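Chores are a handling problem

Whether a machine can do the chores is usually treated as one question. It is at least two, and they have had different answers for a long time. A washing machine does the washing. It has done so reliably for decades, and it does it by putting the clothes in a drum where their shape does not matter. What remains is getting them in, getting them out and folding them, and on that side of the door very little has changed.

The same split exists on the shop floor. Cutting, pressing, filling and sealing are automated wherever the volume pays for it. Feeding the machine, turning the part the right way up, wiping down and bagging are still done by people in a great many plants, including well-funded ones. Managers call these the simple jobs. They are simple in the sense that a new starter can be shown them before the first tea break.

Cloth is the clearest case. A steel bracket has a pose that can be given in six numbers. A cloth has no such thing. Its state depends on how it was last dropped, part of it is normally hidden under the rest, and it changes as soon as it is touched. Picking up a cloth is not difficult, and almost any two-fingered gripper will manage it. Picking it up by a corner, knowing that it is a corner, and finding the next one is where the trouble starts.

I spent part of April looking at Terby, the folding and wiping system sold by Nillix, at a contract packing site. The task was narrow: take a cloth from a bin, wipe a tray, fold the cloth, put it on a stack. Over 400 cycles it needed a person 4 times in every hundred on the wipe, which I would call good. On the fold it needed one far more often, and the causes were dull. Two cloths came up together, or a hem was taken for an edge. Once the stack leaned, every fold placed on it made the lean worse, and the machine had no notion that a stack ought to be straightened. 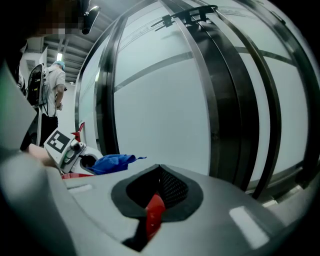 The current view in the trade is that this will be cured by demonstration data. People carry out the task with hand-held grippers, the motion and the view from the tool are recorded, and a policy is trained on the result. I think the approach is sound as far as it goes. It removes the arm from the recording, so a person can work at something near their natural pace, and it captures small corrections that no programmer would have thought to write down. A skilled hand gives a cloth a slight shake before laying it flat. Ask that person to list the steps and the shake will probably be left out.

Two limits deserve more attention than they get. The first is touch. A person folding a towel feels whether there is one layer between finger and thumb or two. A camera on a gripper has to infer it, often from a poor angle, and it infers it badly. The second is that demonstrations are mostly of success. Prateck published a set of 1,009 towel folds last year and I went through a fair share of it. The folds are tidy. Recoveries are rare, and a machine that has seldom been shown how to get out of a mess will tend to stay in it.

Hardware is less of an obstacle than it was. The Rana arm, which costs about what a small van does, repeats its position well enough for any chore I can think of. Speed is another matter. Terby took 3 minutes on one bad cloth while the operator beside it waited with her arms folded. In a factory that is a line stoppage. In a house it may be perfectly acceptable, provided the thing can be left alone overnight – and it cannot yet be left alone.

So my answer for the present is a qualified no. Wiping a known surface with a known cloth can be bought today, with someone within earshot. Folding mixed laundry from a heap cannot, whatever the sales film shows, and I would ask any supplier for the unedited hour either side of that film. The figure to request is interventions per shift, with the reasons listed. Cycle time can wait until that figure is low enough for the operator to go and do something else.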